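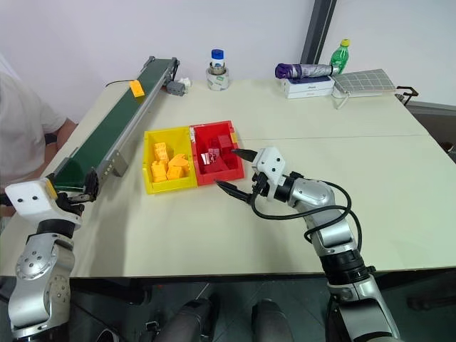
Sorting table, Room 101: belt conveyor with one block on it, yellow and red bins alongside.

Bench Conveyor and Sorting Table – Periodic Safety Inspection

Site: Itcombe, Room 101
Asset: Belt conveyor, small, bench mounted (tag 982)
Inspected by: Ifeoma Oyelaran
Reviewed by: Chukwuemeka Idahosa
Date: Dec 7, 2019
Previous inspection: November, same form

Result codes: P = pass. C = pass with comment. F = fail, do not run until closed. N/A = not fitted or not checked.

Scope: the conveyor, its drive and wiring, the table it stands on, the two sorting bins, and the blocks used as sorting stock. 

SECTION A – TABLE AND SURROUNDINGS

A1. Table stable, no rocking when pushed at each corner – P

A2. Tabletop free of cracks and raised edges – P
Comment: Light scuffing on the near side. No action.

A3. Clear access to the power switch from the operator side – P

A4. Items stored along the far edge secure and clear of the conveyor – C
Comment: The row along the far edge is stable, but small items there can migrate toward the belt when the table is bumped. Keep a hand's width between the row and the conveyor. If an item is not used for sorting, it belongs on the shelf.

A5. Floor under the table dry and free of blocks – C
Comment: One block found under the table and returned to stock. Check the floor at the end of every session. A studded block underfoot is a trip hazard as well as an unpleasant one.

SECTION B – BELT AND FRAME

B1. Belt surface free of cuts, fraying, and glazing – P
Comment: Dark green belt, both faces checked over one full turn with the power off and the belt moved by hand.

B2. Belt tracks true between the side rails – C
Comment: Slight drift toward the wall end on a 5 minute run. No rubbing heard. Adjust at the next service if it gets worse. Do not correct tracking while the belt is moving.

B3. Belt tension – P

B4. Side rails straight, no burrs or sharp corners – P
Comment: Gloved hand run along both rails. The cut ends are the places to check.

B5. Support bracket at the near end tight against the rail – C
Comment: The perforated gray bracket on the right rail was firm. Fasteners were nipped up a little anyway. Record any movement of the bracket in the log, even if it is tightened on the spot.

B6. Gap between belt and rails will not trap a finger or a block – P

B7. Conveyor position on the table unchanged from setup – P
Comment: It is set diagonally on purpose. Please do not square it up to the table edge. The bins then have to move and the cable ends up on the wrong side.

SECTION C – DRIVE AND ELECTRICAL

C1. Drive assembly at the far right corner secure – P

C2. Guarding over moving drive parts – C
Comment: Reach to the drive is limited by its position close to the wall, but distance does not count as a guard. Hands, sleeves, and lanyards stay away from that corner with the power on. Idahosa to ask Derkis for a price on a clip-on cover.

C3. Motor box sitting flat, vents clear, no unusual heat – P
Comment: Touch test after the run described in B2. Warm only.

C4. Cable insulation sound over the full length – P

C5. Cable routed clear of the belt and of reaching hands – C
Comment: The thin black cable curves out from the left side of the conveyor with some slack. It does not touch the belt now, though it could if it were pulled from the table edge. Fit 2 adhesive clips. Sedmont part is acceptable, any equivalent will do.

C6. Plug and outlet undamaged – P

C7. Stops promptly when switched off – P
Comment: Tested with the belt bare and again with blocks on it.

C8. Loose parts near the drive – C
Comment: There is a small white plastic piece on the table by the motor box. Identify it before the next powered run. If it came off the drive, change C1 to F and tag the conveyor out. If it is stray, bin it.

SECTION D – SORTING BINS

D1. Bins free of cracks and sharp edges – P

D2. Bins seated flat and side by side – P
Comment: Yellow on the left, red on the right, inner walls touching. A gap between them lets small pieces drop onto the table.

D3. Contents match bin color – C
Comment: Yellow bin holds yellow and orange-yellow pieces, which is correct under the current rule. Red bin holds reds, including a pinkish one, also correct. The small red-and-white patterned piece has no category. Usman sheet says single-color stock only, so it should come out or the sheet should be changed.

D4. Fill level below the rim – P

D5. Labels legible and attached – F (label only, conveyor may be run)
Comment: Strip on the upper left corner of the red bin is worn. Replace it. Clean off the residue first or the new one will lift.

D6. Inside of bins visible from the operator side – C
Comment: Red pieces are hard to pick out against the shaded inside of the red bin. Low risk, but an under-count is likely if the bin is checked by eye. Tip the contents out to check stock.

SECTION E – STOCK

E1. Blocks free of chips and splinters – P

E2. No block small enough to pass under the belt edge – P

E3. Belt cleared at the end of the run – C
Comment: One orange-yellow block on the belt toward the far end. Clear the belt before anyone signs off.

ACTIONS

C2 – price for drive cover – Idahosa
C5 – cable clips – Oyelaran
C8 – identify plastic piece, before next powered run – Oyelaran
D3 – ruling on patterned piece – Idahosa
D5 – new label, red bin – Oyelaran

REVIEWER COMMENTS (C.I.)

Agree with the D5 rating, although the form has no code for a fail that does not stop the equipment. I will add one. On B2, note the direction of drift every time so the entries can be compared. November says only "drifts slightly" and gives no side.

C8 stays open until the piece is identified in writing.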